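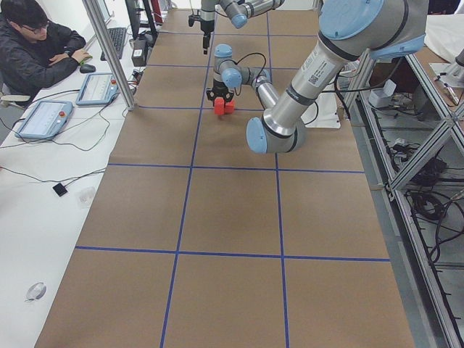
**Rapport d'étape, fonds Barbier – programme « Lire au village »**
17 mai 2021

Madame, Monsieur,

Vous nous demandiez un point à mi-parcours. Le bibliobus roule, ce que le rapport de mars ne pouvait pas encore affirmer. Il dessert six communes tous les quinze jours, et une septième quand Ivar Tangen se trompe d'embranchement, où l'accueil est d'ailleurs excellent.

**Prêts.** 2618 depuis le lancement. Les romans policiers en forment la plus grosse part, la poésie une part que la pudeur m'interdit de chiffrer. Il manque 102 ouvrages au retour, dont tous nos guides de rangement.

**Personnel.** Bleddyn Prosser assure les tournées du nord et Ivar celles du sud. Le troisième poste, prévu à la convention, reste vacant : nous avons reçu trois candidatures, dont deux de personnes qui n'ont pas le permis et une qui souhaitait surtout dormir dans le véhicule.

**Dépenses.** Les rayonnages commandés chez Drida sont posés et payés. La facture de chauffage du dépôt dépasse la prévision ; le devis de Brosis pour l'isolation figure en annexe, à lire assis. Aucune dépense n'a été engagée sur la ligne « communication », hormis des affiches où le mot « bibliobus » prend deux l. Nous les avons collées quand même.

**Suite.** D'ici l'automne, nous voudrions ajouter une halte devant la salle Stirasport, à la sortie des entraînements. La mairie étudie notre demande de stationnement depuis mars. Il nous faudrait aussi votre accord écrit pour reporter le solde du poste vacant sur l'achat de livres en gros caractères, très réclamés.

Les tableaux détaillés suivent par courrier séparé.

Iolo Landeg, coordination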